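September
By Precious Barredo

Part 2: Setting up your Kamance label printer

Right, so you've got it out of the box and charged it (if you haven't, go back to Part 1, I'll wait). I've had mine on the hall shelf for ages now and I use it for everything from jam jars to the fuse box, so these are the steps as I do them, not quite as the leaflet has them.

1. Open the lid by pressing both side catches together. One at a time does nothing, and you'll think it's broken. I did!

2. Drop the roll in with the loose end coming up from underneath. The shiny side should face you. A full roll gives 1000 small labels, which sounds endless until you start on the spice rack.

3. Pull a finger's length of paper past the cutter and shut the lid until you hear both catches click.

4. Hold the power button until the light goes green. It'll spit out a blank label. Throw that one away.

Note: if the light blinks orange, the roll is in upside down. Take it out and go back to step 2.

5. On your phone, pick "Kamance 869" from the list of nearby devices. There may be two entries with nearly the same name, and you want the one without the little headphone symbol.

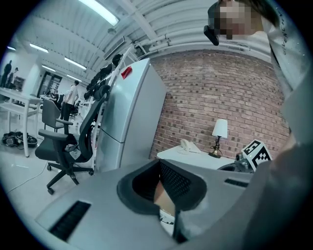
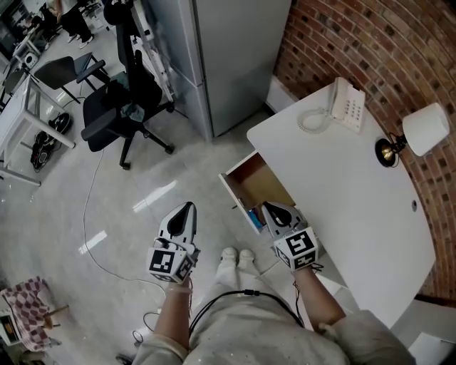 6. Print a test label. Keep it short, your name will do. If the letters come out pale, go into Settings and move the darkness up. The scale stops at 9 and I keep mine at 6, as anything higher makes small letters fill in.

7. Choose your label size before you type anything. Change it afterwards and it wipes what you've written (I've lost a whole batch of seed packet labels that way, and said some words).

Caution: the print head gets hot on a long run. Let it rest before you open the lid to change rolls, and keep fingers off the metal strip.

Caution: don't pull the label while it's still coming out. It drags the paper sideways and the next few will be crooked.

8. Wipe the surface you're sticking to and let it dry. Dayana Ayala wrote in to say hers kept peeling off freezer tubs, and the answer is to stick them on before the tub goes in the freezer. Press from the middle outwards.

Note: the cheaper Drostum rolls do fit, but you'll need to set the gap by hand. Go to Settings, then Paper, then Gap, and put in 2.

If it still won't connect after all that, switch the printer off, make your phone forget it and start again from step 4. That sorts mine every time.

Related
Part 1: Unboxing and first charge
Part 3: Saving your own label designs
Gorkberg storage tubs: which lids fit which
Cleaning a sticky cutter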